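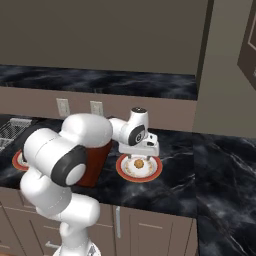

Dritora pick benchmark, 173 kitchens: are we buying the transfer number?

gantrydad
Read the Dritora write-up twice now and I still don't get how they go from the sim results to the claim in the abstract. They train on 3000 rendered episodes, test in rendered kitchens the policy hasn't seen, and then there's one short section on a real arm with 36 trials. Thirty-six. Most of the headline rests on the rendered part.

The task is picking small food items off plates on a counter. A cookie on a flat plate is the easiest version of that I can think of. The gripper comes straight down and closes. My question is what the policy has learned besides "find the round thing in the middle of the plate."

hutsuliak_fan
I think you're being hard on them. The counters, cabinets and clutter change from kitchen to kitchen, and the arm still has to get there without hitting things. We ran the Hutsuliak baseline on the same set and it fell apart whenever something tall stood close to the target. Dritora's didn't.

gantrydad
Fell apart how? Collisions or missed grasps? Those are two separate problems and the paper adds them together in one column.

hutsuliak_fan
Mostly collisions. I'd have to go back and look at the logs for the split.

oaddo
Obed Addo here, I worked on the Dellach simulator for two years, so weigh this however you like. My problem is the contact model. A real cookie crumbles. It slides on a glazed plate when one finger touches before the other, and the fingers can hit the rim if you come in off center. In a render the cookie is a rigid disc unless somebody has gone to a lot of trouble, and I see no sign in the appendix that anybody did. They list friction as one fixed value for every object in the set.

So when they report success I believe the arm got to the right place. I don't believe much about the grasp.

mk_tolerances
Fixed friction isn't a crime. Plenty of work does that and transfers fine, as long as they vary the camera and the lighting.

oaddo
For boxes and cans, sure. Flat food is where I've seen it go wrong every time. The finger tips have to get down beside something thin, a few millimeters off the plate, and a small height error that does nothing in sim will jam a real gripper into the china.

gantrydad
This is what bothered me about the real trials. They used a foam puck "of similar size." That isn't a cookie — it's the sim object made out of foam.

mk_tolerances
OK, the foam puck is bad. I missed that.

Still, look at the ablation. Take away the scene variation and success drops by almost half. You can argue about what the number means on hardware, but the method is doing something.

gantrydad
It's doing something in the simulator. I never said it wasn't. And the ablation has the same issue, it was trained and tested in the same renderer. Show me the same drop on the real arm and I'll come around.

druvari_lab
We tried part of this in May with the Druvari planner on top, using their released checkpoint. Set up 335 episodes, all sim, new plates and new starting poses. Reaching was very good. The misses were nearly all at the last step, fingers closing a bit high and coming up with nothing. Moving the object off the center of the plate made it clearly worse, which sort of backs up the first post.

hutsuliak_fan
Did you retune the gripper height? Their default is tied to the plates in the training set. I had to change it.

druvari_lab
No, left everything at default. Fair point, could be part of it. I'll rerun when the machine is free — not this week.

oaddo
If a checkpoint needs its gripper height changed for a different plate then "unseen kitchens" is a generous way to put it.

Comments (3)

pell_r: Has anyone asked the authors for the grasp failures by object? The supplement has a table for it but only by kitchen.

gantrydad: Emailed on August 11, 2021. No reply yet.

tinsnips: Would like to see real food and a chipped plate before I read another one of these.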